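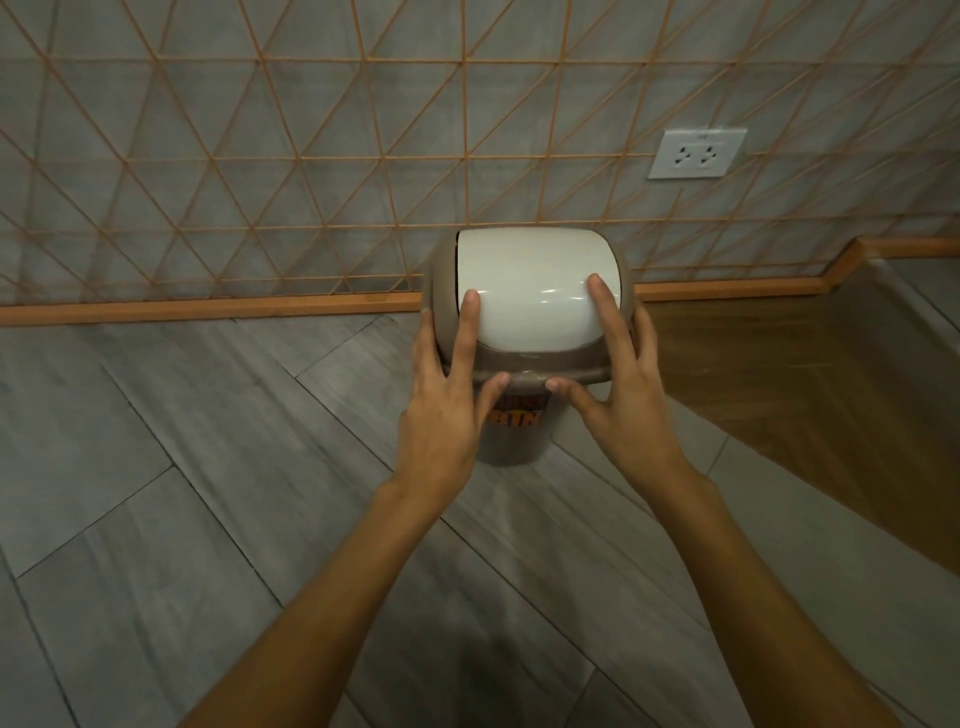

Essig hilft gegen alles, schrieb eine Leserin unter den letzten Beitrag, und wenn der Eimer danach immer noch riecht, war es eben zu wenig Essig. Ich habe diesen Satz eine Weile auf mich wirken lassen, ungefähr so lange, wie meine Küche danach nach Gurkenglas roch. Deshalb heute: Mülleimer im Haushalt, Geruch, Deckel, Tüten und die Frage, warum man einen Gegenstand putzt, in den man anschließend Fischhaut wirft.

Erst der Deckel

Die meisten Leute waschen den Eimer innen aus und wundern sich. Beim Schwingdeckel sitzt der Schmutz aber gern dort, wo die Klappe im Rahmen hängt, und auf der Unterseite, die man beim Einwerfen mit jedem Teebeutel streift. Also Deckelaufsatz abnehmen, Klappe aushängen, falls sie sich aushängen lässt, und beides in warmes Wasser mit Spülmittel legen. 20 Minuten reichen. Danach mit einer ausgedienten Zahnbürste in die Lagerstellen. Wer keine ausgediente Zahnbürste hat, benutzt seine vermutlich zu lange.

Beim Aushängen bitte keine Gewalt. Kunststoffzapfen brechen einmal und dann nie wieder. Mein alter Flastik hat seit dem Umzug nur noch einen Zapfen und schwingt seither nach Laune, meistens beim Kochen und meistens gegen mich.

Beim Wiederaufsetzen den Rand ringsum andrücken, bis er überall sitzt. Sitzt er schief, klemmt die Klappe auf halbem Weg, und der Kaffeefilter liegt dann oben drauf wie auf einem Präsentierteller.

Dann der Eimer

Für hartnäckigen Geruch nehme ich Natron: 3 Esslöffel in den trockenen Eimer streuen, über Nacht stehen lassen, morgens ausspülen. Natron und Essig zusammen schäumt sehr schön und macht einander weitgehend zunichte. Wer Freude am Schäumen hat, soll schäumen. Sauber wird es dadurch nicht schneller. Und Essig gehört niemals mit Chlorreiniger zusammen, da hört der Spaß auf, denn dabei entsteht giftiges Gas.

Zitronenschalen im Eimer duften einen Tag lang nach Zitrone. Danach sind sie Biomüll wie alles andere.

Nach dem Waschen den Eimer kopfüber abtropfen lassen, am besten draußen. Eine frische Tüte in einem feuchten Eimer klebt an der Wand, bildet Luftpolster und kommt beim Herausziehen nur mit Teilen ihres Inhalts mit.

Tüten, ein leidiges Kapitel

Die Literangabe auf der Rolle ist ein Vorschlag. Für meinen Küchenmüll passen die mittleren von Skoso, obwohl der Eimer laut Boden eine Nummer kleiner ist. Der Überstand wird nach außen umgeschlagen und verschwindet unter dem Rahmen. Wenn er dort trotzdem abrutscht, hilft ein großes Einmachgummi um den Eimerrand – das kostet nichts und hält länger als die Klemmringe, die Deltier dafür verkauft. Ich besitze zwei davon. Man lernt ja.

Luft zwischen Tüte und Eimerwand bekommt man heraus, indem man die Tüte vor dem Einsetzen auf links dreht, über den Rand stülpt und nach innen drückt. Klingt umständlich, geht nach drei Versuchen aber im Halbschlaf.

Auf den Eimerboden gehört eine doppelte Lage Zeitungspapier. Sie fängt auf, was die Tüte durchlässt, und wird beim Waschen ausgetauscht. Die Wochenendbeilage ist ideal, weil man sie ohnehin nicht liest.

Wie oft?

Im Winter einmal im Monat. Im August öfter, sonst übernehmen die Fruchtfliegen die Terminplanung. Gegen die stelle ich ein Glas mit Apfelessig, etwas Wasser und einem Tropfen Spülmittel daneben. Hier hat die Leserin also doch recht behalten, wenn auch auf anderem Gebiet.

Fleischreste und Fischhaut kommen bei mir übrigens in eine alte Brottüte und bis zur Abholung ins Gefrierfach. Gut beschriften. Ein Päckchen von 400 Gramm sieht gefroren aus wie Suppenfleisch, und ich möchte den Abend, an dem mir das auffiel, nicht weiter ausführen.

Nächstes Mal geht es um Abflusssiebe und um die Haare, die angeblich niemandem gehören.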